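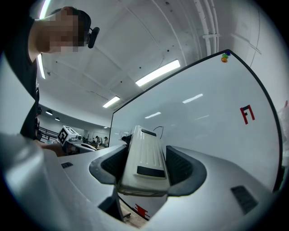 Otik gripper: bench check before club, May

1. Finger pads. Both on and seated, no splits in the rubber. I gave each one a good tug (gently!) and I'm happy.

2. Cable. Make sure the loop can't snag on a sleeve. Mine has caught twice this term, so please do look.

3. Vents. Keep tape and fingers off the grilles. Dust them every 20 hours of use.

4. Headset. Clip snug by the ear, nothing dangling. Jennylyn Ambrosio has the spare clip if yours is loose.

5. Whiteboard. Give it a nudge – if it wobbles, move it before you start.

6. Walkways. Bags under the bench, 6 people at most on our side.

Still to do: new pads on order from Plallis, and I need to sign the sheet.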